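From: Rhiannon Lewis
To: Dedwood list
Date: 2022-06-06
Subject: Re: Oil finish on the maple counter, and the Samonte order

Danilo Sebastian wrote:

> We are getting ready to refinish the long counter in the shop kitchen
> before the fall classes start in September. It was done with Dadel oil
> when it went in and has had a wipe of the same once or twice a year. It
> has gone gray by the sink and there are black rings where cans stood.
> The rest is dull but sound.
>
> I have three questions. Can I sand only the bad end and blend it in?
> Do I have to stay with Dadel or can I switch to the Floris hardwax?
> And does anyone want to go in on a Samonte order, because the shipping
> on one can is silly.
>
> Danilo

Danilo,

I did the same job on two counters last year, one maple and one birch, so I will go through your questions in order. Ngan-ling Liu has done more of these than I have and may want to correct me on the drying times.

Sanding only the bad end. You can, but you will see it. Maple darkens under oil over the years, and the fresh patch will be paler than the rest for a long while. On my maple counter I sanded 16 inches at the sink end and feathered it out, and the line still shows when the light comes in low. If there is a seam between boards, or a cutout, stop there and it will bother you less. If you have the counter emptied anyway I would do the whole thing. It added one afternoon.

Gray by the sink is only weathered wood and comes off fast. Start with 100 grit, go to 150, and stop there for oil. If you go much finer the wood doesn't take enough of it and the finish wears off early. Vacuum between grits. I used to wipe down with a damp rag at that point and then sand once more when it was dry, and I still do that near a sink, where the grain is going to get raised sooner or later anyway.

The black rings are a different thing. Those are from iron, and if they are deep you will be sanding a dish into the board before they are gone. Try oxalic acid first, the crystals mixed in hot water as it says on the tub. Wear gloves and glasses. Brush it on over the full width of the board, not just on the ring, or you get a light spot with a dark middle. Leave it until it is nearly dry and rinse it off several times with clean water. Do not sand it before you have rinsed it, the dust is bad to breathe. Then let it dry overnight at least.

Switching from Dadel to Floris. The Floris people will tell you bare wood only, and I would go by that. Old oil keeps the wax from getting a grip. My birch counter had oil in it deeper than I thought, and the Floris stayed tacky along one board for nine days. I scraped that board and did it over and it has been fine since. So if you switch, sand everything, and then put a few drops of water on different spots. Where it beads up you still have oil.

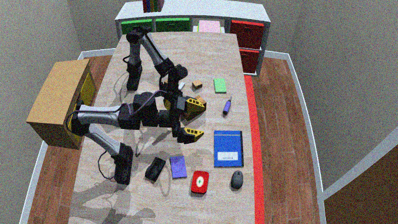

How many coats does a sanded maple counter need?

Two thin ones for the hardwax, and three for the oil if it is going near a sink. Put the last oil coat on sparingly and buff it off after 20 minutes.

Thin is the part I got wrong the first time. With either product you should be able to run out of finish on the pad before you run out of counter. If it looks wet and shiny after you have spread it, there is too much on, and it needs to be wiped back before it starts to set up. I use a white pad and a cotton rag after it. Do the end grain first — it drinks a lot and you can go back to it while you do the top.

Lay the used rags out flat outdoors, or put them in a can of water with a lid. Please don't leave them wadded up in the bin. I know most of you know this, but we have new people on the list.

Do the underside too if you can reach it. One coat is enough. Sorin Bošković sealed the top of his and left the bottom bare, and it cupped enough that a pan rocked on it.

On the Samonte order, yes, put me down for one can of the clear and one of the maintenance oil. The item numbers in the catalog I have are 2269 for the clear and 2465 for the maintenance oil. Check them against the current list before you send it in, as mine is the old printing. The last time we went in together the order had to be over $255 to get the freight dropped, and I don't know if that is still so. Jennylyn Castillo placed that one and has the account, so it may be easiest if she sends it in and we each pay her.

I can have a check in the mail as soon as someone gives me a total. Delivery to my place is fine if nobody else has a loading door.

One more thing on timing. The clear takes two weeks or so to get properly hard even though you can put things on it after a couple of days. If your classes start the first part of September, I would want the last coat on by the middle of August. Keep wet cans and jars off it until then, and put a board under anything with a metal foot.

If you end up with leftover oxalic acid I will take it off your hands. I have a fence gate with nail streaks all down it.

Rhiannon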